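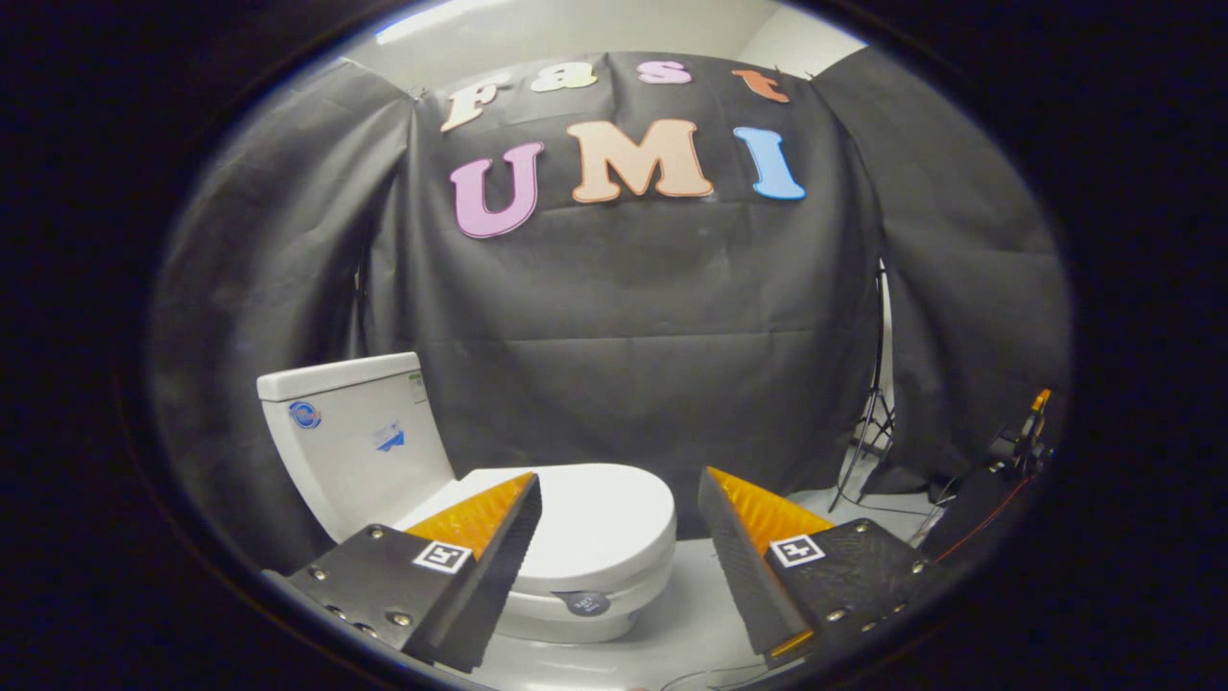
The Dumlao pottery works opens its gates to the public once a year in July, and I went this time with Hanyu Yu, who used to live two streets away and had never been inside. We had expected plates and bowls. The firm did make tableware in its early years, but most of the money now comes from bathroom ware. Round lids, like the one on the white toilet with the blue-and-white logo sticker on its tank, take up less room than long ones, and our guide said that matters to people with small bathrooms. She had the same kind at home.

5 min read

The guide was Fengying Ye. She has worked in the glazing shop for 15 years and takes one group each open day. Ours had 11 people in it, which was the limit. We met at the side gate at nine in the morning, signed a sheet, and were given paper shoe covers that tore before we reached the first building.

We started with the clay store. Clay comes in by truck and is mixed with water in tanks set into the floor until it pours like cream. It is then cast in plaster molds. The plaster pulls water out of the mix and leaves a wall of clay on the inside, and the rest is drained off. A mold lasts for about 70 castings before the detail goes soft. The old ones are stacked in the yard, and anyone who wants one for the garden can ask at the gate.

The casting hall was warm and quiet. Refugio Rosales was trimming seams with a wet sponge and let a few of us try on a scrap piece. I pressed too hard and left a dent. Hanyu did better.

The kiln is a long tunnel, and the ware goes through it on cars. We could stand near the exit end but not the middle. Car 1531 came out while we were there, carrying sinks.

Lunch was noodles in the canteen, paid for at the counter, cash only. The shop by the gate sells seconds. I bought a soap dish with a pinhole in the glaze. Parking is on Grunlow Road and fills up by ten.

Filed under: Days Out, Factory Visits
3 comments | 15 shares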